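Filed under: Short Stories / Family

The Letter Drawer

When my uncle Thắng Âu died, he left a house in Bradville, a car that did not start, and a wooden desk organizer with two small drawers. The house went to my mother and the car went to a man who collected such cars. I asked for the organizer, and everyone agreed so quickly that I felt a little insulted.

It was the only thing in his house that I had ever wanted.
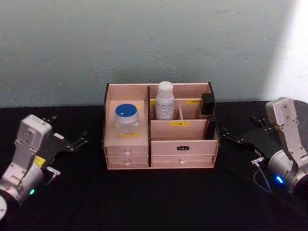
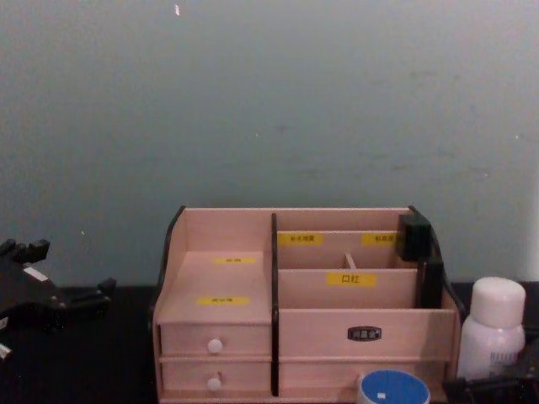
The organizer, with its two drawers on the left side.

My uncle wrote letters for other people. It was not his job. His job was at the Niltutine plant, where he checked the seals on medicine boxes for twenty-six years. But in the evening people came to his kitchen with their problems, and he put on his glasses and took out the good paper. He wrote to landlords, to schools, to sons who had moved away. He wrote in two languages and he charged nothing, although he accepted fruit.

When I was nine years old, I spent one winter with him. My mother was working nights then. After dinner I was allowed to sit at the end of the kitchen table if I did not speak. I heard many things that a child should not hear, and I understood only the small part of them. I remember a woman who wanted to write to her sister, and who could not say even one sentence. My uncle waited. He cut a pear and gave her half. Finally she said, "Tell her that the roof is repaired." He wrote it down very seriously, as if it was a matter of law.

"Is that all?" I asked him when she was gone.

"It was a long letter," he said.

The finished letters went into the upper drawer until the morning, when he walked to the post office. The lower drawer I was not permitted to open. He never explained this rule. He had few rules, and for this reason I obeyed it.

So on the evening when I brought the organizer home, I sat before it for a long time. I was forty-one years old. I made tea and did not drink it. Then I opened the lower drawer.

There were five envelopes inside. All of them were closed, and all of them had stamps, and the stamps were old ones, with a price that would not carry a letter anywhere now. On every envelope was the same name, in his straight handwriting: Yến Đào.

I did not know any Yến Đào. I called my mother.

"Where did you find that?" she said.

"In the drawer."

She was silent, and I could hear her television. Then she told me that Yến Đào had lived on the second floor of the house on Akine Street, where my uncle rented his first room. She sewed curtains. She and my uncle had walked together on Sundays, for almost two years. Everybody expected something. Then in February her brother found work on the coast, and she went with him, and my uncle carried her suitcases to the bus.

"And he didn't ask her to stay?"

"He could write anything for anyone," my mother said. "You know how he was with his own mouth."

I asked her what I should do with the letters. She said to put them in the fire. After one minute she called me back and said not to put them in the fire.

It took me three weeks to find her. I started with the man who had bought the Akine Street house, Thịnh Cù, who kept the old rent books in a cookie tin because his father had kept them there. He was very proud of these books. He turned the pages with a clean handkerchief and showed me that my uncle had never been late, and that Miss Đào had been late once and had paid 5 dollars extra. He had also an address for her, but it was thirty years old. The woman who lived there now had a cousin, and the cousin knew of a tailor shop with the name Vi, and the shop had a telephone.

A young man answered. I said that I was looking for Yến Đào, who sewed curtains.

"Grandmother," he shouted, not to me. "It's somebody about curtains."

I had prepared a speech. I had written it on a paper, like my uncle would have done. But when she came to the telephone and said "Yes?" in a voice which was lower and stronger than I had imagined, I lost my place on the paper.

"I am the nephew of Thắng Âu," I said.

She did not answer right away. In the shop behind her a sewing machine was running, and it stopped, and it started again.

"Does he still walk so fast?" she asked.

I told her. She said that she was sorry, and I believed her. Then I told her about the envelopes, and I said that I had not opened them, and that they belonged to her if she wanted them. I said I could send them, or I could burn them, or I could bring them.

"How far are you?"

"It is 454 miles."

"That is too far for letters," she said. But then she gave me the address, and repeated the number of the house twice.

I drove there on a Saturday with the envelopes in a plastic bag on the seat beside me. My friend Lộc Trịnh said that I was crazy to use so much gasoline, and he lent me his car. It rained for the first part of the road. I stopped one time, to eat soup, and I took the bag in with me and put it on the table next to the bowl.

The shop was narrow and warm. She was a small woman with white hair and a measuring tape around her neck. She washed her hands before she took the letters. Her grandson, whose name was Quang Tăng, brought me a chair and then stood near the door, pretending to arrange some buttons.

She opened the first envelope with the sewing scissors. She read it standing. She opened the second. I looked at the cloth on the shelves, at the street, at my shoes. It seemed to me that she read slowly, but perhaps it was only that I had never before watched a person read something which had waited for so long.

When she finished the fifth she put it in order with the others and tapped them on the table to make the edges even.

"Do you want to know what he says?" she asked me.

I wanted it very much. I said that it was not my business.

"He says that the pipe in the hallway is fixed," she said. "He says that Mrs. Cù has a new cat. He says the price of oranges." She touched the top envelope with one finger. "In the last one he says he painted the window on the second floor, because it was bad for the wood to leave it. I had complained about that window every week."

"I am sorry," I said. "I thought they would be..."

"What?"

I did not have the word. She looked at me kindly, a little like one looks at a customer who has brought the wrong measurements.

"You were the boy at the end of the table?"

"No, that was later. That was many years later."

"Well," she said. "You should have listened better."

Quang Tăng made a noise at the buttons. She told him to go and put the kettle on, and to use the good cups. Then she took off the measuring tape and hung it on its nail, and she turned the sign on the door, although it was only half past three and there was a lady outside with a coat over her arm.

We drank two pots of tea. She asked me what he had eaten, if his knees were bad, who had cut his hair. I told her everything that I knew, and when I did not know she waited, and often I found that I knew it after all. On the wall clock it became five, then six. At some point she got up and brought a pear from the back room, and cut it, and pushed one half over the table to me.

It was dark when I went out to the car. Quang Tăng came running after me with the plastic bag. It was folded into a small square.

"She says you forgot this," he said.

I put it in my pocket. At home it is now in the lower drawer.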